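Can it do the washing up yet?

I get asked this at least once a month, usually by relatives. The short reply is no. The longer reply depends on what you count as a chore, and I have spent most of August trying to pin that down for the Vemari notes.

A chore, as I use the word, has a start state that varies, an end state a tired adult would accept, and no engineer standing by. Moving a cardboard box from one spot on a table to another meets the first two conditions easily. The third is where the trouble begins. A two-armed machine can hold a box at a tilt with one gripper while the other arm waits its turn, and in simulation you can run that until the electricity bill arrives.

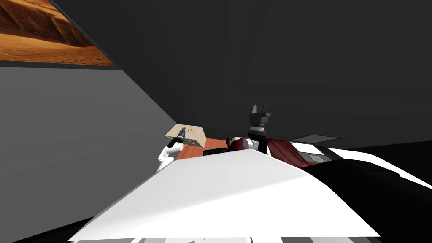 I logged 863 simulated attempts at simple handling tasks before changing anything. The failures fell into a small number of types, and the commonest was dull: the fingers closed slightly off the line of the object and pushed it away. A person corrects for this without noticing. Skin reports slip early and the wrist gives a little. A parallel gripper with plain flat fingers has neither, so the correction has to come from the cameras or from force readings at the joints, and both arrive late.

Camera placement matters more than I expected. A view from the wrist moves with the hand, so the part you care about stays near the fingers for the final approach. The cost is that for much of the reach it may show very little of use. A controller trained only on tidy approaches copes badly with those stretches. It either stops or carries on with great confidence in the wrong direction.

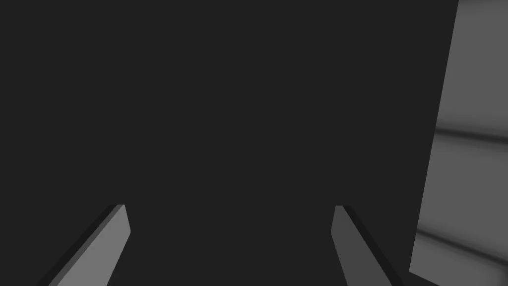
My own remedy was crude. If the object had been out of view for more than 3 seconds, the arm backed off to a known pose and looked again. This made every run slower and a fair number of them successful. On the shop floor at Nerkdale a pause like that would hold up the whole line. In a kitchen I doubt anyone would mind, provided the pan was clean at the end.

The other half of the problem is clutter that has no bearing on the task. Homes have pictures on the walls, odd furniture and bad lighting. I now leave decoration in the simulated room on purpose, as a stripped room gives flattering scores that vanish when you add anything back.

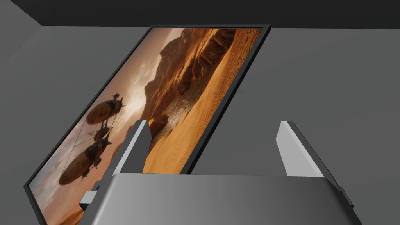

Napaporn Siriwan wrote in to disagree: slow is fine until the machine is slow in the only doorway, and she would sooner have a dishwasher that unloads itself than an arm that needs half the kitchen to turn round in. Fair point. Fixed machines have been winning this contest for decades, and I can't see an arm on a base beating a washing machine at washing.

Where an arm might earn its keep is the gap between fixed machines – carrying, sorting, opening, pressing, putting away. Those jobs need contact with small things that were made for human fingers.

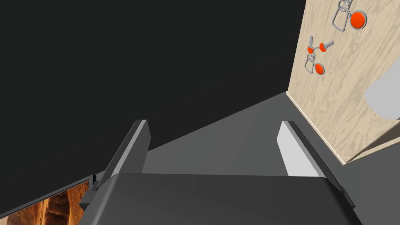
Small parts and fiddly things

Buttons are the easy end. A press is a short straight push, and a small error in angle rarely matters if the target is wide enough. Keys are much harder. You have to pick one up, turn it the right way round in the grip, line it up and then twist while keeping the push light. Each step depends on the one before, so a chain of 6 steps that each work nine times in ten will finish little more than half the time.

That sum is the whole argument against the cheerful demonstration videos. One good run says almost nothing. I would like to see 13 in a row, started by someone who did not write the code, with the failures left in.

For the next round I'm keeping the same room and fingers and changing only the back-off rule, so that the pause depends on how far the arm has travelled. The Ellery controller goes in after that, if I can get it to build.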